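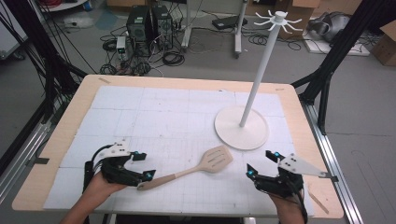
Where should you keep the spatulas you use every day? Hang them on a small rotating-style stand or a rail within arm's reach of the stove, and put everything else in a drawer.

Kitchen > Storage & Tidying > Utensils

Hang It Up: Getting Your Cooking Tools Out of the Jar

7 min read
27 comments

I used to be a jar person. Big crock next to the stove, every spoon and spatula I owned jammed in handle-down, and whenever I wanted the slotted turner I pulled up a whisk and two ladles along with it. Then I spent a week in January at Ylva Nygård's place in Lemcombe, cooking out of a kitchen with barely any counter, and she had one skinny pole with hooks around the top. I came home completely converted!

A utensil stand with a crown of hooks is a wonderful thing. The base takes up the space of a saucer or a small plate, and all the storage happens up in the air where you weren't using the room anyway. Mine lives to the right of the stove (I'm right-handed, so swap that if you aren't).

What to hang

Start with the tools you touched this week. For me that's a slotted turner, a plain wooden spoon, a ladle, the good tongs and a small whisk. Leave a hook or two free on purpose – you want somewhere to put a spatula in the middle of cooking without playing musical chairs.

Slotted turners are the best thing to hang. They're awkward in a drawer, where the slots catch on every other tool in there, and on a hook they behave beautifully.

If the handle has no hole, you have choices. Tie a loop of kitchen string around the neck, or screw a tiny eye hook into the end of a wooden handle. You can drill a hole too. Go slowly with a small bit, put a scrap board underneath, and sand the edges of the hole before you oil it. Hjørdis Hovland told me to wrap masking tape around the handle before drilling so the wood doesn't splinter, and she was so right.

Keeping it from tipping

Lightweight stands get wobbly when all the heavy things end up on one side. Load it the way you'd load a coat rack: ladle on one side, tongs on the opposite side, light stuff in between. My first one was a Daramar and it went over twice before I figured this out. Now I press a bit of grippy shelf liner under the base and it stays put, even when I grab something in a hurry.

Don't hang anything cast iron on one of these. Please.

Set it up on a table first

Put the empty stand on a table with a soft mat or a folded towel under it, lay your tools down next to it, and try them on one at a time. You'll see right away which handles are too long and drag on the base, and which heads bump into each other. It's so much easier than doing it wedged between the toaster and the wall, and if something slips off, it lands on something soft.

Long handles go on last. If one touches the base when it's hanging, shorten the loop. A doubled rubber band works fine until you get around to fixing it properly.

Looking after wooden handles

Hanging is great for wood, with air getting all the way around. Still, a few habits help:

- Wash by hand and dry with a towel before it goes back on the hook.
- Rub in food-safe mineral oil whenever the wood looks pale or feels rough. I do all of mine in one go, on newspaper, and leave them overnight.
- Fuzzy after washing? Sand lightly with 300 grit, wipe, then oil. I tried 800 once out of curiosity and it was lovely and silky, but a lot of extra rubbing for a pancake turner.
- If a wooden head has split, retire it from food. Mine stirs paint now.

For slots, fold a dishcloth over the blade of a butter knife and run it through each one. A pipe cleaner also does the job on narrow ones. Dried egg comes off much more easily after ten minutes in warm soapy water, but don't leave wood sitting in there all afternoon.

Cleaning the stand itself

White stands show everything, especially turmeric. Wipe the arms down weekly with a drop of dish soap. For yellow spots I make a paste of baking soda and water, leave it on while the coffee brews, and rinse. The undersides of the hooks collect a sticky film if you fry a lot, so check there with a finger.

And the drawer? Once the daily tools are up on hooks, the drawer gets roomy all by itself. I laid an old Sjöberg tray in mine for the potato masher, the pastry brush and the peeler, and I can close it with one hand again – such a treat!

27 comments | 300 shares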